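**透明分格收纳盒放小五金，隔片总串格，怎么处理？**

**Clodik**

工位上用一只带翻盖的半透明分格盒，放小支架、垫片和短螺钉。盒盖有卡扣，竖着放进抽屉后，小件会从隔片底下钻到隔壁格。盒子内部长324毫米，隔片是插槽式，可拆。

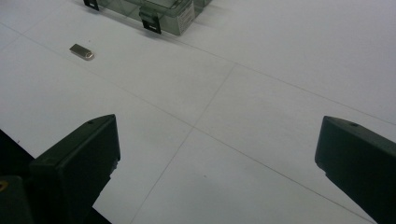
试过在隔片底部贴双面胶，一周后脱落，还粘灰。不想换整盒，标签和清单都按现有格位做好了。另外，台面是浅色拼板，小件掉进接缝不好找，有没有顺手的整理顺序？

**Plidport**

先确认串格的位置。盒盖合上后，从侧面看隔片上沿与盖子之间有无间隙。注塑隔片常见两种情况：

- 底部有缝：隔片没有插到底，或槽内有毛刺。拆下，用80目砂纸修槽口，再压到底。
- 顶部有缝：盖内侧垫一层薄EVA泡棉，裁成整张，不要分条。 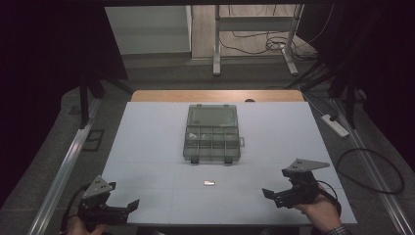 胶不建议用双面胶。需要固定的隔片，在两端槽口各点一滴中性硅酮胶，静置一夜，以后仍可撕开。扁平金属件最容易钻缝，放靠中间的格，螺钉放两端。

整理顺序：翻盖完全打开放平，一次只取一格，清点后放回，再取下一格。格里的碎屑先倒掉，否则会垫高隔片。

**Zustari**

楼上第二条我试过，泡棉太厚会顶得卡扣扣不紧，薄的就行。我的盒子是平放的，没串过。

接缝的问题：台面铺一张整幅白纸，四角压住，小件掉了一眼能看见，收工时把纸对折，直接倒回盒里。也可以只在拼缝上贴一条哑光胶带。

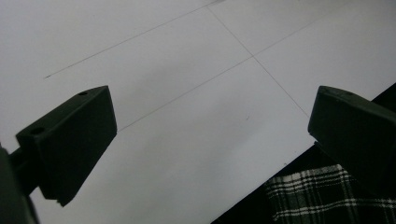 *浅色台面，细线隐约可见*

**Clodik**

周一修了槽口，底缝没了。泡棉还没买，先平放着用。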